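What Is Wear?
How surfaces change when things rub 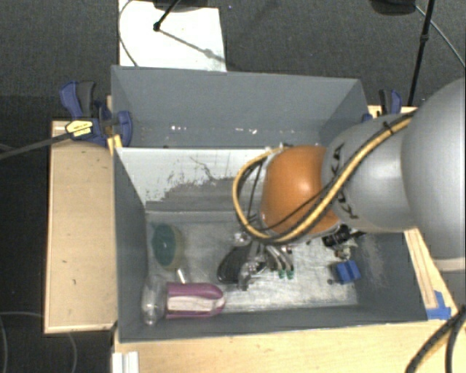

Two gray open-topped bins between wooden work surfaces. The floor of the front bin looks worn.

Wear is the slow loss of material from a surface. It happens when one solid thing rubs, rolls or knocks against another. A pencil gets shorter as you write. The soles of shoes get thinner. The steps of an old building dip in the middle, where most feet land.

Each time two surfaces meet, very small pieces can break away. One piece is usually too small to see. After thousands of rubs, the missing pieces add up to a scratch, a dull patch or a hollow.

Why smooth things are not smooth

Run a finger over a metal spoon and it feels smooth. Under a strong microscope the same spoon has hills and valleys. Engineers call the hills asperities (say "ass-PAIR-uh-tees").

When two surfaces are pressed together, they touch mainly at the tops of these hills. All of the pushing force goes through those few small spots. If one surface slides, the hills catch on each other. Some bend. Some snap off. The force that resists the sliding is called friction. Friction and wear often happen together, but they are measured separately.

Kinds of wear

Abrasive wear happens when something hard or rough scrapes something softer. Sandpaper on wood is abrasive wear done on purpose. Grit stuck in a shoe sole does the same thing to a floor.

Adhesive wear happens when tiny spots on two surfaces stick together and then pull apart. A bit of one surface may stay attached to the other. Chalk on a chalkboard is a simple case: the board keeps some of the chalk.

Fatigue wear comes from pressing or bending the same place many times. Small cracks form under the surface. The cracks grow until a flake comes loose. Train rails and ball bearings can wear this way.

Erosion is wear caused by moving water, wind or loose grains. A river carrying sand can cut into rock over a very long time.

What changes the speed of wear

Hardness matters. A harder material usually scratches a softer one. The Mohs scale puts minerals in order by which one can scratch which. Talc is at the bottom and diamond is at the top. A fingernail comes in a little above 2.

Force matters too. Press harder on an eraser and it wears away faster. Distance also counts: an eraser rubbed over a full page loses more than one rubbed over a single word.

Dirt between surfaces often makes wear faster, as the grains act like small cutting tools. Oil, grease and wax usually make it slower. They form a thin layer that keeps the hills apart. A material used this way is called a lubricant.

A school test

Heidrun Eder's class in Arnton measured wear on sticks of chalk. Each stick was weighed on a kitchen scale, rubbed on a flat paving stone for 52 strokes, and weighed again. The class did this first with a light push and then with a firm push. The sticks rubbed with a firm push lost more weight every time.

One pupil, Ekene Uzor, wet the stone and repeated the test. The wet chalk was heavier at the end than at the start, as it had soaked up water. The class let it dry overnight on a windowsill and weighed it in the morning — only then did the numbers make sense.

You can do the same test. You need chalk, a rough stone, and a scale that shows tenths of a gram. Use the same stone each time, and count the strokes out loud. Brush off loose dust before weighing.

Reading wear marks

Worn places show where contact happened. On a door, look for the dull area near the handle. On a bicycle, compare the front tire with the back one. On a staircase, check whether the hollow is in the center or closer to the handrail.

Words to know

Asperity: a tiny high point on a surface.
Friction: the force that resists sliding.
Lubricant: a material that helps surfaces slide with less rubbing.
Wear: the loss of material from a surface.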